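Welcome to Uvgate, and thank you for stopping by! It's a small Python toolkit that takes wrist-view recordings from hand-held grippers and works out, step by step, when the jaws ought to open and when they ought to close (a humbler job than planning the whole arm, but one that kept tripping us up on soft things). 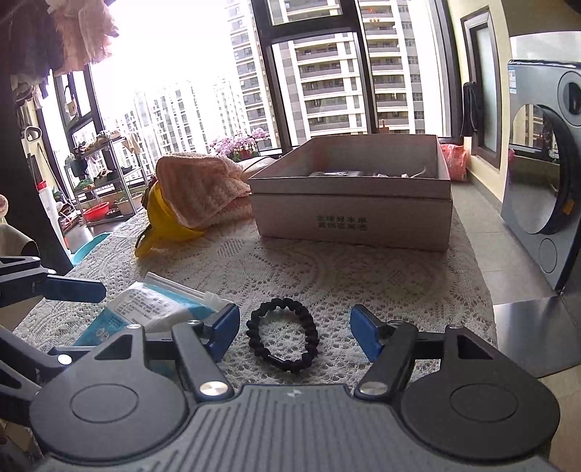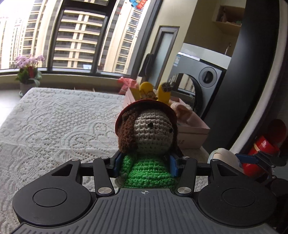 Adalberto Vieira wrote in to ask whether the width signal could be smoothed before the labels are made, as his own policy at Clencombe kept chattering between open and closed on anything woolly. A very fair point, and from version 3 there is a `--smooth` option which does just that, with a window of 5 steps unless you tell it otherwise.

## Getting going

```
pip install -e .
uvgate label recordings/ --smooth 5
```

The labels land beside each recording as a plain CSV file, so you can open them in whatever you like and put right any you disagree with. Please do!

## What's in the sample set

- 238 short recordings, split by room so that no room turns up in both training and test
- jaw width, wrist pose and a time stamp for every step
- a loader for the Kodikara planner (the Gravano one is half written, and help would be very welcome)

## Known grumbles

Pose tracking can drift when a bright window fills much of the view. Try `--relocalise 8` first, and if that doesn't cure it, open an issue and attach your log.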